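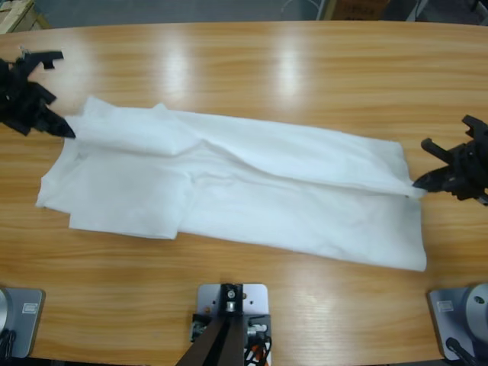

News from the guest house: the garden rooms are ready at last

It has been a long spring and an even longer start to summer here at Fernthorpe, so thank you to everyone who wrote in to ask how we were getting on (and to the couple who sent the lemon cake, which lasted until teatime). The two garden rooms behind the main house have their doors on, their hot water running and their first guests booked in for July, and I can finally sit down with a cup of tea and tell you about them properly.

Regulars will remember the old stable block as the place where we kept the bicycles and a great many chairs. Our builders, Bendetti, took one look at the roof and asked for another month, and they were quite right to. The slates came off, the beams were mended where they stood and the slates went back on again, with a good thick layer of insulation underneath this time. I slept out there myself on a very windy night to see how it felt, and I heard nothing at all until the wood pigeons got going at five!

Each room sleeps two, with a bed that can be made up as a double or as twins, so do tell us which you'd like when you book. There's a shower room with a proper step-free floor, a kettle, a small fridge for your milk and picnic things, and a door straight out on to the grass. Dogs are welcome in the left-hand room, which has the tiled floor. We're keeping the right-hand one free of pets for those of you who sneeze.

That brings us to 14 rooms in all, which sounds terribly grand when I write it down. It does mean breakfast will be busier, and so we've stretched the hours a little. We'll be serving from half past seven until ten, and if you're off early to walk up to Grokstead or catch the first bus, let us know the evening before and we'll leave you a packed breakfast in the hall. It'll be a bacon or egg roll, some fruit, and a slice of whatever has come out of the oven.

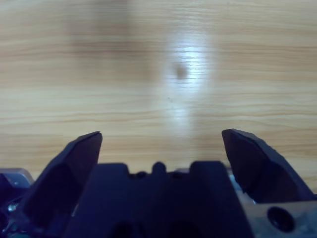 Suryani Tjoa has joined us in the kitchen and many of you will meet her over the summer. She has cooked in some much smarter places than ours, and she has already changed the way we do our mushrooms, much to the delight of the early walkers. On most evenings she'll be making a simple supper for anyone who doesn't fancy going out again after a day on the hills. It's one main dish, with a vegetarian one alongside, and a pudding. Please put your name on the sheet by the stairs before noon so that she knows how much to buy. If you'd prefer a night out, the Lau is still our favourite for a meal within walking distance. They've moved their tables around so you can now sit by the river side, though you do need to ring ahead.

A few practical bits before I forget. Parking is still free, but the top yard is needed for the garden rooms now, so if you're staying in the main house please use the lower gate and follow the wall round. The wireless reaches the garden rooms and, for reasons I don't understand, one particular bench under the pear tree. It still doesn't reach the attic, and several of you have told me you like the attic for exactly that. Check-in is from three, and you're very welcome to leave your bags with us earlier and go off for a wander.

Prices for the main house stay as they were last year. The garden rooms are a little more, with breakfast included, and anyone staying three nights or longer between now and the end of September will find supper on the first evening is on us. Just mention this newsletter when you ring. I'm usually near the telephone after six, once the bread is out of the way.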